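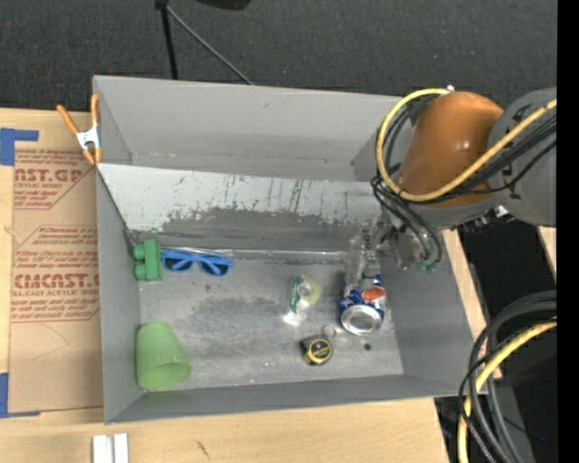

A picking arm over its bin, with a drinks can, a tape measure and a pair of blue sunglasses among the contents.

Home | Features | Workshop | Opinion | Back issues | Subscribe

We use cookies to remember your reading preferences. By carrying on you agree to this. Manage settings

The house rules

Good practice around small robots rarely gets written down. One outfit in Adville has written it down, crossed bits out and written it down again

20 March 2026

I have a confession. Before I went to Adville I'd read plenty of safety paperwork about robots and retained almost none of it. It's written for lawyers, mostly, or it reads that way, and by page nine I'm thinking about lunch. So when Normunds Juška offered to send me the bench rules he uses at Lopes — all of them, he said, and I could print them on both sides of one sheet — I said yes please and then asked if I could come and see them being used.

Lopes is a small firm that works out how robot arms should pick up mixed stuff. Its customers are people with returns counters, lost property rooms, repair shops, anywhere a bin turns up full of things that don't match. The arm has to reach in and get hold of one item without mangling it or its neighbours. Normunds runs the bench side of things. He's a tall, cheerful man who talks quickly and stops in the middle of a sentence if an arm starts moving.

That's rule one, as it happens. If it moves, you look at it. You don't finish your email, you don't finish your anecdote. I was told off twice in the first hour (politely, both times).

There are 21 rules on the sheet. I'd expected most of them to be about not getting bashed by the arm, and a fair few are. Know where your stop button is before you start. Only one person gives the arm instructions, and everybody in the room knows who it is. Nobody reaches into the bin until the person at the controls has said "clear" out loud. A nod won't do, and neither will a thumbs-up, after a muddle in November when a nod meant "yes, I heard you" to one person and "yes, go ahead" to the other. No harm was done, but Normunds went rather quiet telling me about it.

What surprised me was how much of the sheet has to do with tidiness and honesty. I mean honesty in the record-keeping sense: writing down what you did, including the dull and embarrassing parts.

Take the bin. I'd have thought a bin was a bin. The one in our picture is a big grey thing on a pale wooden tabletop, and it has clearly seen some life. There's a sloped panel inside with a worn dark band along the lower part and scratches up the pale part, and there's a shiny strip of clear tape or film where the panel meets the floor. My instinct would be to swap it for a fresh one every so often. Rule eight says you mustn't, at least in the middle of a run of trials. A worn floor grips differently from a new one and the light falls on it differently too, so if you change the bin you've changed the test. You start a new page in the log and you say so.

"People want to show off on a clean surface," Normunds told me. "The customer hasn't got a clean surface."

Then there's what goes in it. Rule nine covers the objects, and it's my favourite because it reads like the instructions for a very odd party game. You need something round that can roll. You need something shiny, something with a see-through wrapper and something light enough to tip over. You need at least one thing with an awkward shape that you'd be a bit annoyed to see broken. Look at the picture again and you can more or less tick them off: the can on its side right below the gripper, the small roll-like thing in clear packaging, the green cup tipped against the side, and the sunglasses at the back. I'm fond of the sunglasses. They're a proper holiday blue.

See-through things are the devil, apparently. Cameras struggle with them, and so did I when I had a go at the controls. I'd also have guessed that a can would be easy, but a can lying down has opinions about where it wants to go. My own success rate I'm keeping to myself. Normunds wrote it in the log, under rule eleven (visitors' attempts get recorded like anyone else's), and I hope it stays there.

The log deserves a paragraph of its own. Every attempt gets a line, whether it worked or not. A session can run up to 200 attempts, and you're not allowed to drop the first few as "warming up" unless you decided that beforehand and put it in writing. I asked whether that made their numbers look worse than other people's. He laughed and said yes, quite often, and that a company called Faltum had once turned them down over it. Faltum came back later. He didn't tell me why and I didn't push.

The cable rules

I promised I'd mention cables. Four of the 21 rules are about them, and everyone at the bench groaned when I brought it up.

If you've only seen robot arms in films you'll picture something sleek, but a working arm can wear an awful lot of string. Ours has a yellow cable looping round the joint above the gripper with a bundle of black ones following the same path, then more lines curving down to little green fittings, and another thick bundle crossing the front corner of the bin. The rules say you trace every line with your finger before the first run of the day, with the arm stopped. You check there's enough slack for the furthest reach. You check that no loop is big enough to catch on a rim. And you do the whole thing over again if anybody has changed the gripper, however small the change.

Slack is a matter of taste, I learned. One of the engineers likes generous loops. Another can't bear them and keeps everything strapped close. The rule used to name a figure, 150 millimetres at the joint, and it was taken out again because people were measuring the loop and then forgetting to watch what it did. The current wording is "enough, and look". I like that very much, though I can see it giving an inspector a headache.

Clamps come next. Anything gripped to a bin's rim — there's an orange-handled spring clamp on the left side of ours — has to be on the setup drawing, so that whoever plans the arm's path knows it's there. I'd never have thought of it. A clamp is the sort of thing you put on with one hand while you're talking. Same with whatever's lying beside the bin: if it's on the table it's on the drawing, right down to the acrylic sheet with its paper covering and the blue tape at its corners.

Does any of this count as a standard?

No, not officially, and Normunds is careful about it. There are real standards for this sort of machinery and Lopes works to them, with the folders to prove it. The bench sheet sits underneath all that. He thinks of it as kitchen rules. The law will have plenty to say about your restaurant, but somebody still has to tell the new starter to shout "behind!" when they walk past with a knife.

Other people have begun borrowing it. A training project called Fulosell asked for a copy and sent back a long list of suggestions, three of which went in. One was a rule that the newest person in the room can stop the arm at any time, for any reason, and isn't to be asked to explain until it's still. I'd put that one on the wall in letters a foot high. I remember being the newest person in a workshop, years ago, watching something that looked wrong and saying nothing at all because everyone else seemed so relaxed.

I do have grumbles. Rule sixteen, about file names, is incomprehensible and I suspect it's incomprehensible to them too. There's nothing in the sheet about how long a person should sit at the controls, and my concentration had gone to mush well before the end of the afternoon. When I said so, Normunds took a pencil out and made a note in the margin. We'll see if it becomes rule 22.

He sent me a photocopy of the sheet when I got home, pencil mark and all. It's stuck to the side of my fridge. My partner has already invoked rule one over a pan of milk.

Sign up for our monthly newsletter and get the best of the magazine in your inbox. Enter your email address

Comments (4)

benchmonkey
Shouting "clear" should be standard everywhere. We do it on a packing line and visitors think we're mad.

Orla T
Would love to see the whole sheet printed, file names and all. Any chance?

gantry712
Not convinced about taking the 150 mm out. A number gives you something to argue from when a supervisor is in a hurry. "Enough, and look" is fine if everyone in the room is sensible.

Pete from the model club
Please tell us your score with the can.

Previous feature | Next feature | Back to top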